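Vajilla de juego

La vajilla de juego es el conjunto de platos, tazas, cuencos y bandejas que acompaña a los alimentos de imitación en las cocinitas infantiles. Suele ser de plástico, metal o madera - la loza es menos frecuente - y se vende suelta o en juegos de 6 piezas o más. El catálogo de Vilura llegó a reunir 206 referencias.

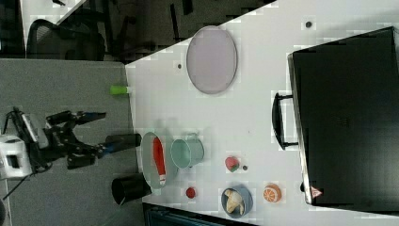 Los colores apagados son habituales en las series recientes, mientras que los alimentos conservan tonos vivos. Un cuenco gris azulado puede contener un cruasán, y una taza metálica verde azulada clara combina con un plato ovalado verde grisáceo.

Véase también: Cocinita.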